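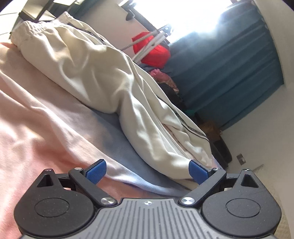 3.2 Colecionáveis em miniatura e o preço de revenda

O segundo conjunto de dados vem de anúncios de revenda de miniaturas (carrinhos, reboques, figuras soltas). Recolha feita em abril, só vendedores particulares. Total: 2.757 anúncios, depois de retirados os repetidos. Lojas ficaram de fora, ver secção 2.

Cada anúncio foi codificado por dois avaliadores independentes. Variáveis: estado da caixa, série completa ou peça avulsa, preço pedido, tempo até o anúncio sair do ar. O preço final não é conhecido; usamos o pedido, com as limitações óbvias. Divergências resolvidas por discussão. Em 50 casos não houve acordo e o anúncio foi excluido.

Quanto às marcas: Flakotitz e Buria dominam a amostra, Vorport aparece sobretudo em lotes. A linha Matos, descontinuada, tem poucos anúncios mas preços muito dispersos. Buschmann já tinha notado essa dispersão em brinquedos de corda; a explicação dele (escassez percebida, não escassez real) parece servir também neste caso, embora não a testemos diretamente.

Figura 2. Tempo até à retirada do anúncio, por estado da caixa. Caixa fechada, linha cheia; caixa aberta, tracejado; sem caixa, pontilhado.

A caixa fechada pesa mais no preço do que a série completa. Resultado esperado. Menos esperado: nas peças sem caixa, a presença do reboque original quase anula a diferença em relação às de caixa aberta. Viklund (comunicação pessoal, 2 de fevereiro de 2019) sugere que o comprador adulto procura o conjunto funcional e o comprador para criança nem olha para isso. Os nosso dados não separam os dois grupos.

Falta controlar o efeito da fotografia do anúncio. Fica para a secção 4, junto com os lotes mistos, que aqui foram tratados como uma única peça.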